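Collaborative cell, no fence, what do you actually put on the wall?

Forum > Safety and Standards > Small arms

puvach_tech
Sep 30, 2020
Setting up a bench cell at our Cavthorpe site, one arm on a pedestal behind a table, household pick and place. No fence. Boss wants a one page rule sheet by the end of the shift and I've got the old one from the welding side, which is 13 pages and mostly about fumes. What do people put on theirs? Mainly after hands-in-area rules and who gets to reset.

gumleaf_327
Short as you can. Ours:
Pendant in hand or nobody reaches over the table.
Whoever hit the stop does the reset. No one else.
Speed capped till the new task has run clean end to end.
Hair back, lanyards off.
Thats it. Risk assessment lives in the folder, not on the wall.

millbrook
Disagree on the reset one. If the person who hit stop goes home you've got a dead cell and someone WILL reset it anyway. Shift lead resets, after a walk round. Write the name in the log.

gumleaf_327
Then the shift lead resets something they didn't see happen. No thanks.

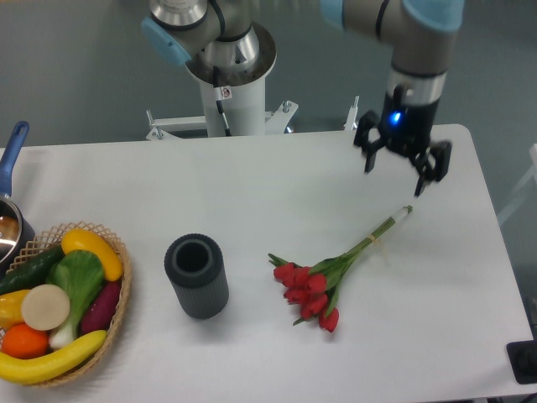

And another thing, lay the props out before you enable, all of them, and leave them be. Most of our near misses were somebody leaning in to straighten something mid run. If it's fallen over it's fallen over. Stop, fix, restart.

kettlebrook
+1 to props. I'd add nothing with a handle poking out past the table edge. Snagged a sleeve on a pan once, arm wasn't even moving, still ended up writing it up.

puvach_tech
Good one, adding it. What about the speed cap, is there a number? Someone here swears by 1000 mm/s for everything.

millbrook
No single number. Depends on payload, gripper shape, where the person's head is. Fingers with thin ends are a different story to a soft pad at the same speed. Do your contact assessment with the tool you're really using and the thing it's holding. "It's a cobot so its fine" is not an assessment.

imevville_ops
We run 250 for anything with a person at the table and argue about the rest. Ma (our logging setup) stamps every enable and every stop, so the reset fight sorts itself out. You can see who did what. Entry 1619 was me, forgot to clear the stop before swapping fingers. Embarrassing but it's there.

gumleaf_327
Logs are fine for after. Doesn't help the bloke with his hand on the table.

imevville_ops
Didn't say it did. But people behave better when it's written down.

kettlebrook
Depends on the shop. Ours started not pressing stop so they wouldn't show up in the log. Had to pull the names off it in November and stops went back up.

millbrook
Ok that's a fair point, hadn't thought of that. Role only then, no names.

puvach_tech
Right so far I've got: pendant before reach, props out before enable, handles in, cap set from the assessment, walk round before reset. Leaving the who-resets line blank till I've talked to the Puvach rep. Anyone lock out for a gripper change or just hit the stop?

gumleaf_327
Power off at the controller and tag it. Every time. E-stop isn't isolation.

millbrook
Agree with that one at least.

puvach_tech
Ta. Will post the sheet once its been through the boss.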